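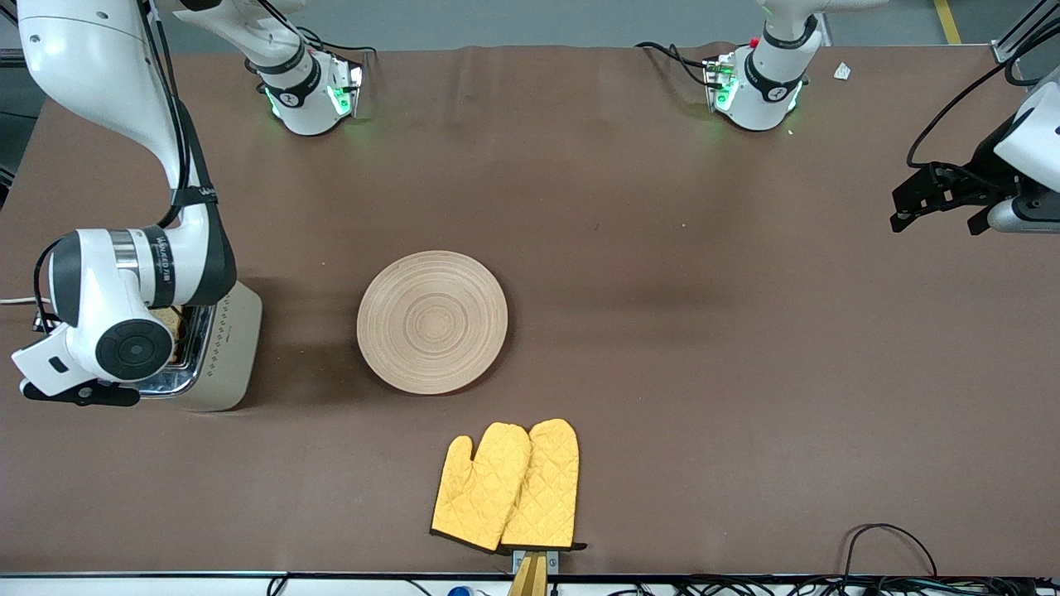 The bread that comes back

In Tavares, breakfast was for many years a thing you bought. The bakery opened before the sun, the rolls were warm, and by evening what was left had become hard. Luana Camargo grew up three streets from that bakery, and she remembers her grandmother putting the old rolls in a cloth bag behind the kitchen door.

"We never said the bread was old," she told me. "We said it was resting."

Camargo is now the author of a small cookbook called Pustora, with 96 recipes, and all of them begin with bread from yesterday or before. I expected mostly puddings. There are puddings, but there are also soups, dumplings, a kind of salad with green tomato, and a very good paste of toasted crumbs, garlic and vinegar which I have made four times since January began.

The idea came from a notebook. When her grandmother died, the family found it in a drawer, with the prices of flour written on the first pages and recipes after them. Many had no quantities. One says only "bread, milk, patience." Camargo needed 14 months to test everything, and she admits that some dishes were not good the first time, and two of them not the fifth time either. Those two are not in the book.

Her main advice is about dryness. Bread which is only a little stale becomes glue in a soup. She cuts it in slices, leaves it on a rack for one night, and toasts it slowly until the middle is dry also. For the dumplings she does the opposite and uses it still soft inside, with more egg than you would think.

Valdir Furtado, who has the bakery today, was not happy in the beginning. He feared that people would buy less. Now he sells bags of day-old rolls near the door, and he keeps the sourdough ends for a customer who comes by bus from Semico. He told me that last year he sold 2215 bags. Before, most of that bread went to a pig farm.

I asked him which recipe he prefers. He thought for a long time, and then he chose the simplest, on page 288: thick toast rubbed with garlic, a spoon of bean broth, and a fried egg on top. He eats it standing, after the first ovens are empty, and he does not share it.

Camargo is already collecting for a second book, about rice. Readers send her their family notes by mail, and she answers each one by hand.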